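Search this site
Type and press enter

5 min read

The case for oiling your own table

My town library in Mukilmont replaced its reading tables in March. The old ones were solid wood, scratched and ringed and faded at the window end. The new ones have a hard printed surface that wipes clean with anything. I understand why the change was made, and I think it was a mistake. The same mistake is being made in kitchens, schools and offices all over the place, so I want to argue against it with some care.

The argument for the new tables is simple. They cost less up front. They don't stain. A person with a spray bottle can clean one in a few seconds and move on. A wood top needs oil or wax or varnish, and it needs someone who remembers to put it on. Most buildings have no one whose job that is.

All of that is true on the day the table arrives. It becomes less true every year after. A printed surface is a thin layer over something cheaper, and once a corner lifts or a hot pan leaves a blister, the damage is permanent. You can't sand it. Glue holds the corner down for a while, then lets go. The table is then replaced, and the old one goes to the dump, where it stays a long time.

A wood top can be made new again with sandpaper and an afternoon. I have done this with my own kitchen table, which I bought used from a shop called Fulama. It is made of strips glued side by side, the way a cutting board is. It was gray and sticky when I got it. I sanded it twice, wiped it down and rubbed in oil with an old T-shirt. I have had it for 12 years and have repeated the job five times in that period. Each round costs me less than a restaurant dinner. 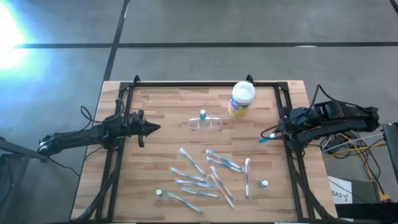
Butcher-block wood in a light honey tone.

People who have never done this tend to think of it as a craft, something that takes training. It doesn't take much. You sand with the grain. You start with rough paper and finish with fine. You get the dust off, you put on a thin coat, you wait, and you wipe off what didn't soak in. The most common error is putting on too much oil and ending up with a tacky top, and even that can be fixed with more wiping and more time. One real warning: rags soaked with drying oils can heat up and catch fire in a pile. Lay them flat outside until they are stiff, or soak them in water and put them in a metal can with a lid.

What I think has been lost is less the skill than the expectation. My parents assumed that a table would need attention, the same way they assumed a car would need its oil changed or a pair of shoes would need new heels. They didn't enjoy it especially. It was on the list of things a household did. At some point we began to treat any upkeep at all as a defect in the product. "Maintenance free" is now printed on decks, fences, floors, countertops and window frames, and hardly anyone asks what happens when one of these things wears out. In my experience the phrase means that maintenance is impossible.

I should be fair to the other side. There are places where a wipe-clean surface is the right choice. I wouldn't want oiled wood in a hospital room, and I wouldn't wish it on a restaurant that turns over the same table all night. Someone with bad shoulders shouldn't be told to spend a weekend sanding. Renters often can't do this kind of work at all - there is no place to make dust, and the landlord may own the furniture. I also know that a solid top can cost more than a family has to spend in one month, even when it is the cheaper choice over time. That is a real problem, and telling people to think long term doesn't solve it. The used market helps. Good wood tables are given away every week by people who are tired of looking at the scratches. 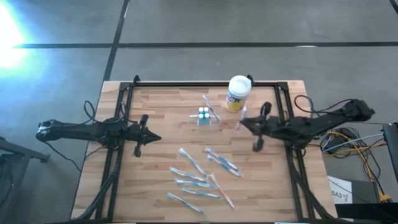

The scratches are the part I find hardest to argue about, because it comes down to taste. I like them. My table has a burn from a saucepan and a row of dents where a child used a fork as a hammer. I could have sanded deeper and removed most of this, but I took off only what was rough to the hand. Other people see the same marks and feel that the thing is dirty or ruined. I don't think they are wrong to feel it. I do think that the feeling has been taught to them, partly by showrooms. The big furniture store near us, Tridudik, has 34 dining tables on its floor, going by its own flyer, and every one I looked at on my last visit was spotless. Of course they were. It would be odd if they weren't. But if the only tables you look at closely are new, then your own will start to seem like a failure soon after you bring it home.

Schools are where I would push hardest. When I was in seventh grade, our shop class spent the last week of the year on the benches themselves. We scraped off the glue, sanded the tops and put on a coat of oil for the next class. It was dull work and we complained. It also taught us that a shared thing lasts if the people using it look after it, and I can't think of another hour in that building that taught it as directly. The shop room is gone now. The room holds molded plastic tables that were bought together and will be thrown out together.

As for the library, the old tables were sold off for next to nothing. Two of them went to Hsu Hardware on the main street, which uses them by the front window for paint samples. I went in to look. The tops had been cleaned up and oiled, and the faded end is still a shade lighter than the rest. They are older than I am and could easily last another generation if the store keeps after them.

I have written to the library to suggest that, the next time furniture comes up in the budget, the cost be figured over the full life of the table, with repair and disposal counted in. I would ask the same of anyone furnishing a room that other people will use. Get the price for the solid one. Ask what it takes to keep it going, and who would do it, and how many hours a year that comes to. For a room of reading tables, my guess is about two.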